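Cricket | Interviews
5 min read

Terence Penrose has scored cricket matches for the Jalby club since the days of paper books and colored pencils. He now looks after the ball-by-ball records for its whole league, and he would prefer to talk about run-outs.

"A run-out is the hardest thing to enter correctly," he says. "You need the runs completed, which batter was out, which end, and who faces next. The software asks for four inputs and people give it two."

The league moved to a scoring program called Lovenix in March of last year. Penrose spent the winter before that loading old scorecards into it, 613 in all. He found errors in 251 of them. Most were small: a leg bye credited to the batter, or a bowling column that did not match the total.

"A card has to balance three ways," he says. "Batting runs plus extras equals the total. Bowling runs plus byes and leg byes equals the total, with any penalty runs kept apart. Then the fall of wickets has to agree with both. If one is off, I go back to the over sheet."

Where the over sheet is missing, he leaves the card as written and adds a flag. He does not correct by guesswork. 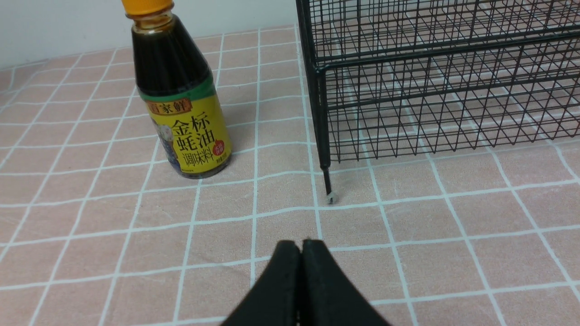

"The flag matters more than the fix," Penrose says. "Someone may turn up with the other team's book in ten years. Then you can settle it."

One such case came from a match against Gulska. The home book had an opener on 14 when he was bowled. The visitors' book had him on 18, with a boundary that the home scorer had put down as four byes. Both books balanced. Penrose kept the home figure, flagged it, and attached a scan of the other page.

He is less patient with the question of averages. The Cropper Trophy, given each season to the league's leading batter, was decided for years on average alone, with no minimum number of innings.

"A player with three not-outs and one dismissal could win it," he says. "That is arithmetic working as designed. The rule was bad." The trophy now goes by total runs. Last season's winner made 1036 – the first time in the digital records that anyone had passed a thousand.

Penrose still keeps a paper book beside the tablet during matches. He fills in the paper first and enters the ball on the screen while the bowler walks back. At the end of each over he calls the total across to the other scorer and waits for an answer before going on.

"Batteries fail and tablets overheat," he says. "But the main reason is speed. I can write a dot in less time than it takes to find the button."

He is training two new scorers for the second eleven. They start with wides and no-balls, and run-outs come later.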